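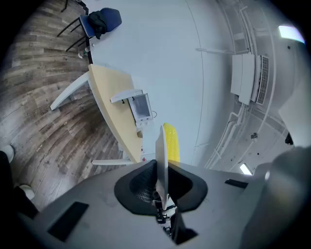
**Route testers wanted for the Gilbert road**

The new road over the Gilbert pass opens in December, and before it does we would like some people to drive it, cycle it or be sick in a minibus on it, and then tell us how it went.

Jiltia is a small publisher of touring guides. We cover the kind of road that adds two hours to a journey and takes in one good cheese shop. The Gilbert road joins the villages of Flultus and Gulo, which have looked at each other across the same valley for centuries and until now have needed most of a morning to meet. The new stretch is 4 km long and climbs to nearly 1,500 metres. The old way round was 80 km and had a ferry in it.

We need testers for a long weekend in the autumn, when the contractor will let us on to the finished surface before the public. You would drive the full loop at least twice, once in each direction, and fill in our road book as you go: lay-bys, views, places to turn round, places where you wished you could have turned round. Passengers do the writing. We have had road books filled in by drivers before and would like no more of them.

**You should**

- hold a full licence, or be travelling with someone who does
- bring your own vehicle (motorbikes and camper vans very welcome, anything towing a boat less so)
- be able to write a plain sentence about a bend
- not mind sheep

Local knowledge is useful. If you come from Flultus or Gulo, please say which, as we are trying to keep the numbers even and have already had letters.

**What you get**

A fee of 500 euros per vehicle, fuel, and two nights at the guesthouse in Gulo. The rooms are clean and the beds are short. Dinner is included on both nights and will be mutton. Vegetarians should tell us early, so that the kitchen has time to get used to the idea.

Your name goes in the back of the guide, in small type, under the ferry timetable -- which we are keeping in for sentimental reasons.

**How to apply**

Write to Burgi Kaufmann at the Jiltia office with a few lines about yourself, your vehicle and the worst road you have ever enjoyed. One page is plenty. Please don't send video. Burgi reads everything herself and replies to everyone, though seldom quickly, and never on the day the proofs are due.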